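Unit 26 of the hand-held gripper pairs came back on the bench this morning, so I'm posting how we set a pair up at Turkura before it goes out again. Mostly for the people at Rurkell who keep asking.

Fingertips first. The dark tips wear on the inside face well before they look worn from outside. Pull both, lay them side by side under a lamp, and if one has a shiny patch, change the pair. Mixed tips pinch crooked on thin cotton.

Markers next. Wipe with a dry microfibre cloth, no solvent. If a corner has lifted, don't press it back down – peel the whole thing, clean off the glue and fit a new one in the jig. A marker that sits half a millimetre proud will throw the pose and you'll spend an afternoon blaming the software.

Cables. We run ours down the inside of the forearm with two soft ties, one near the wrist and one below the elbow. Leave enough slack at the wrist to turn your palm up. The left lead on this pair had gone stiff at the strain relief so I replaced it with one from the Rustad spares box.

Power on and wait for green on both. Ours take 13 seconds. If one side is slow, swap the leads over and try again. Fault follows the lead, bin the lead. Fault stays put, it's the board.

Zero the grip with the fingers fully closed, then fully open, three times. Write the offset in the log. The left one read 2434 and the right 3709, which is normal for this batch. They don't need to match each other, they need to match last time.

Last check is always a bed sheet. Large, pale, plain colour, nothing fancy. Small parts will hide a lazy finger but a sheet won't, because the weight keeps shifting as you lift the hem. Both lights green, arms out, fingertips up under the edge.
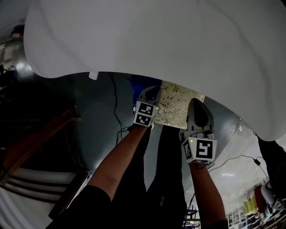
Lilibeth Cabanatuan: We had the same stiff lead on two of ours at Zarwood. Moving the lower tie a few centimetres further from the elbow fixed it for us, might be worth trying before you go through any more spares.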